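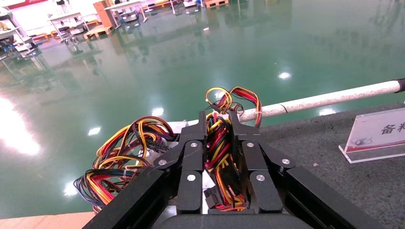

*Red, yellow and black leads, with a cable tie near the top*

**Packing pulled computer power supplies in divided cartons – cables in or out?**

Posted by Yareli Cervantes

We are clearing power supply units off a cart and into cardboard cartons with square compartments. The leads are fixed to the units and come out in loops of every colour. Connectors catch on the dividers when a unit goes in. Is there a preferred order, and is it worth tying every harness first? 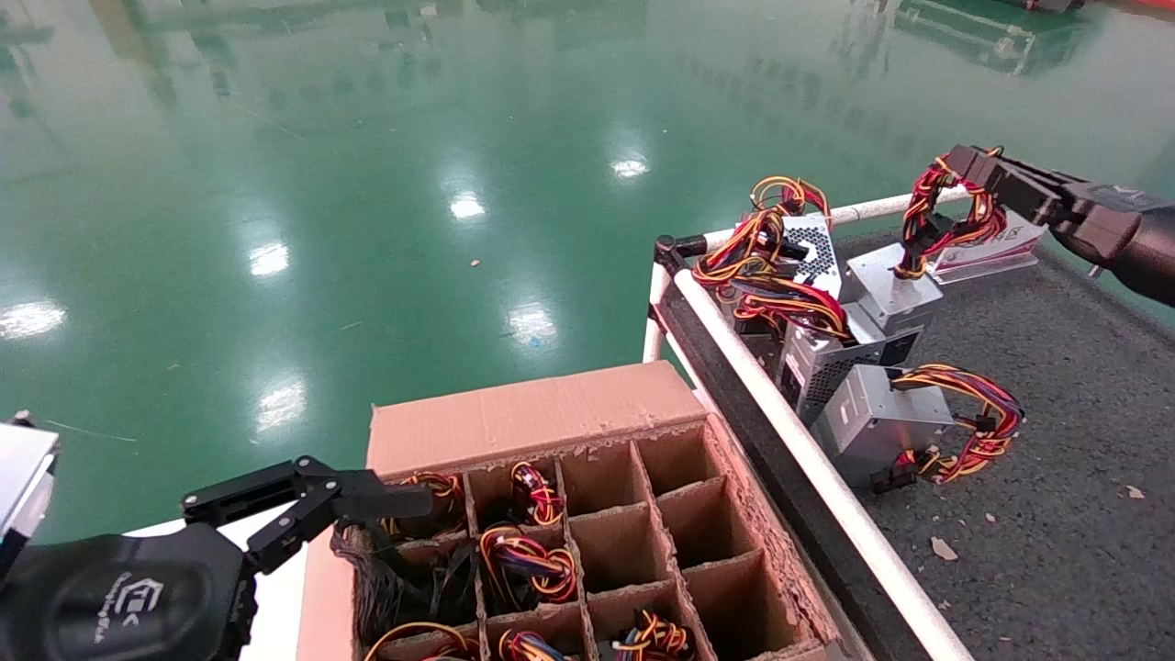 *Carton and cart, with black wires over the left side*

The dividers have seen some use and the top edges are torn. Compartment depth is not adjustable.

---

**Vlastimil Tichý**

Tie first. Fold the harness back on itself in even loops, keep the connectors inside the bundle and put one tie at the middle. Lower the unit into the compartment, then lay the bundle on top of the casing. Nothing should hang over the carton wall when you close the flaps, or the leads will be pinched at the fold.

Torn divider edges are a cosmetic matter until the slots let go. Replace the grid at that point.

---

**Misaki Sasaki**

just use rubber bands, cheaper

---

**Emiko Takagi**

Rubber bands perish in storage and stick to the insulation. Reusable hook-and-loop straps are fine if the units will be tested again.

I would also check the gross weight before filling every compartment. Power supplies are dense, and a carton can reach its rated load with space left over – the limit is usually printed on the base.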